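5. Setting up the hand-held gripper for cloth work

This section is for the operator who prepares the Tromar hand-held gripper before a wiping or folding session. Do all the steps in the order given. The cell itself must already be set up as in section 4.

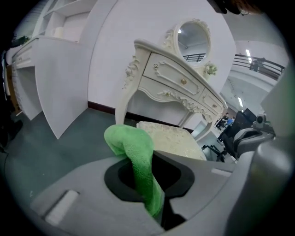
Text: Leonora Sebastian. Checked by: Chibuzor Yusuf, Trererance. Last change: 26th June

5.1 Check of the jaws and housing

1. Switch off the recording unit and wait 60 seconds.
2. Look into the opening of the housing from the lens side. Remove all threads and fluff. Microfiber cloth leaves more fluff than cotton, so check again after each change of cloth.
3. Clean the lens with the dry lens paper from the kit.

CAUTION: Do not use alcohol on the lens. It makes the coating cloudy and the lens must then be replaced.

4. Press on each pad and strip with your thumb. If one of them moves, glue it again with Avska tape and do not use the gripper until the next day.
5. Close the fingers on a twisted green cloth and pull softly. The cloth must stay in place. If it slides, clean the contact surfaces and repeat this step.

NOTE: A thick bunch of cloth can hide a big part of the view through the opening. This is permitted, but the table or other furniture behind it must still be visible at the sides.

5.2 Check of the markers

Each operator wears the head unit and holds the gripper in the normal working position. When more than one operator works at the same furniture, make this check for all of them together.

6. Tighten the head strap. The unit should not move when you look down.
7. Hold the gripper so that the square black-and-white marker on its white plate is turned to the head unit. Tilt the plate slowly to both sides. The tracking lamp in the Ocampo program must stay on.
8. Put the cloth on the work surface and reach for it from 2 directions. Keep enough distance from the other operator's arm.

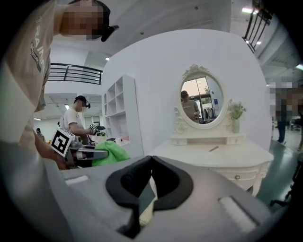 9. If the lamp goes off, clean the marker plate and repeat step 7. After a second failure, change the plate.

5.3 Regular care

Change the black rubber pad after 90 hours of work, or earlier if you find a crack in the notch. The next full inspection of all grippers is in October.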